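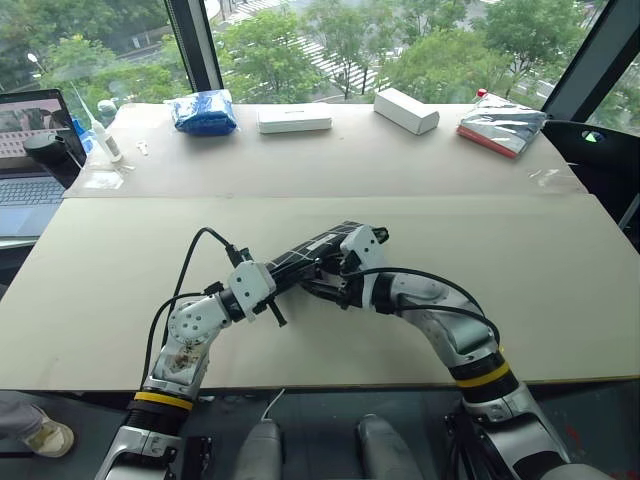 Two arms, one black flat object with a white grid.

Drorkach 1:6 Scale Wilora: Second Run Details

Orders for the second run of the Drorkach sixth-scale Wilora figure open in August. The first run was limited to 2,533 pieces and closed before most overseas retailers had received an allocation. The second run is set at 2,000 pieces. It uses the same body and head sculpt, with changes to the knee joints, the coat and the base. Members who own the first version should read the section on parts before ordering spares, as several items do not interchange.

Body and joints

The first-run knee was a double hinge held by a friction pin. On a figure carrying this much weight above the waist, the pin loosened with repeated posing, and the left leg was usually the first to go. The new knee has a ratchet with a coarser step. It holds a crouch without a stand but cannot be set to in-between angles. Collectors who prefer a slight bend in a standing pose will notice the difference. The ankles are unchanged and still limit side tilt once the boots are on.

The shoulders have been moved outward slightly to clear the collar armor. Total height is the same, measured from the sole of the boot to the top of the helmet.

Head and helmet

Both versions include the helmeted head and the bare head. Yoon-hee Geum sculpted the bare head for the first run, and it is carried over without changes to the sculpt. The paint has been revised. The scar over the right eye was printed in a flat pink on early pieces and is now applied in two tones with a matte top coat. The helmet visor is a separate clear part, tinted amber, and can be removed by pressing from the inside with a cotton swab. Do not pry it from the front. The tabs are thin and replacement visors are not sold separately.

Coat

The first coat was a coated fabric that cracked along the shoulder seam after nearly 5 years on display, sooner in warm rooms. The replacement is an uncoated weave with a wire in the lower hem. The wire should be bent in long curves, as sharp folds will push it through the stitching. The coat closes with three snaps hidden under the front flap.

Accessories

The Novus rifle, the short blade and the five pairs of hands all return. The rifle stock now folds. The Dunne communicator, which was a store bonus with the first run, is included with every piece – it clips to either wrist. The hanging cargo net has been dropped.

Parts that do not interchange

First-run boots will not fit the new lower legs. The new hands fit the old wrist pegs, but the old hands are loose on the new pegs and will fall off if the rifle is fitted. Belts and holsters work on both. The old base accepts the new figure, though the foot peg sits slightly off center.

Ordering

Members may order up to two pieces through the club form. A deposit is taken at the time of order and the balance is due before shipping. Please state whether you want the outer shipping carton kept, as it adds to postage. Boxes with minor corner wear will not be exchanged.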